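3.2 Covering and storage of cooked food

Households in the Ceder district were asked how long cooked food stood between the end of cooking and the last serving. Of the 185 households that kept a diary in February, 17 reported no leftovers and were dropped from this part of the analysis. The rest recorded 1740 servings in all.
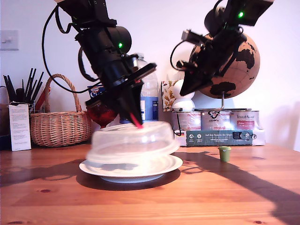
Food kept under a lid was eaten later in the day than food left open, and it was more often served cold. Tefera found the same pattern in her earlier survey of Ikby – though her households were larger and cooked only once a day. We did not ask who put the food away.

Bowls were the hardest item to code. A bowl could be used for serving, for storage or for eating, and many diary entries did not say which. We coded these as "serving" unless a later entry showed that the same bowl had gone into the refrigerator. 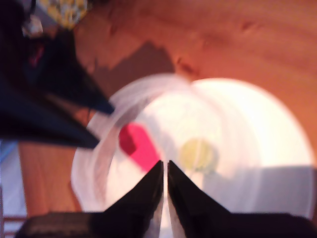 Figure 4. The bowl as a vessel type.

Small portions were also underreported. Gallagher households listed fewer of them than Dallano households did, and the gap stayed after we adjusted for household size (Section 4.1).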